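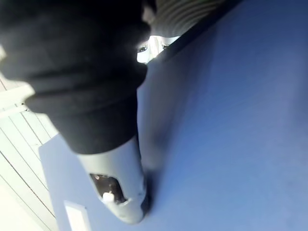
Slide 4. Work surfaces: why we went to a single flat color

Start with the surface itself. Medium blue, smooth, evenly colored. Point out the right side, where it reads a little paler under the light, and then the dark line along the far edge. Those are the two items for this section.

The old bench tops at Skestthorpe were a speckled laminate. Small parts disappeared into the pattern. Loubna Tahiri logged 54 dropped or misplaced fasteners in August, and 21 of them were found later on the bench, in plain view. Read the numbers once and move on. The full table is in the handout.

Requirements as written by Mounir Morsy:
Plain color, no print, no grain.
Low sheen. Some brightening under the lamps is accepted. A mirror spot is not.
Clear contrast with white, pale gray and black parts.
Wipes clean with the standard cleaner.

Shadows. A plain surface shows a soft shadow next to anything held over it. Assemblers use that shadow to judge height without noticing that they do. On the speckled tops it was lost. Pause here, as the Proststead group asked about this last time.

Edges. The far boundary of the work area should be visible without looking for it. Dark against blue is sufficient. We tested a yellow tape line and dropped it after 10 shifts. It lifted at the corners and collected dirt.

Slide 5. Glare

Lamp position matters more than surface finish. Move the lamp before ordering a new top. Maxine Treloar has the measurement sheet: one reading at center, one at each corner, one wherever the surface looks washed out to the operator. The last reading is the one people skip.

If asked about green: tested, acceptable, harder to get in the width we needed. If asked about white: rejected, white bushings and pins are too hard to find on it.

Slide 6. Cost and care

Total for the Skestthorpe room was 1253 dollars, lamps not included. Supplier was El Sherbiny. Pevar quoted a thicker sheet, which we did not need.

Wipe down at the end of each shift. No abrasive pads. Replace when scratches can be felt with a fingernail. Faded areas alone are not grounds for replacement.

Questions on purchasing go to Nosipho Pillay. Questions on the cleaning schedule go to Gobnait Corrigan. Next slide is the drawer layout.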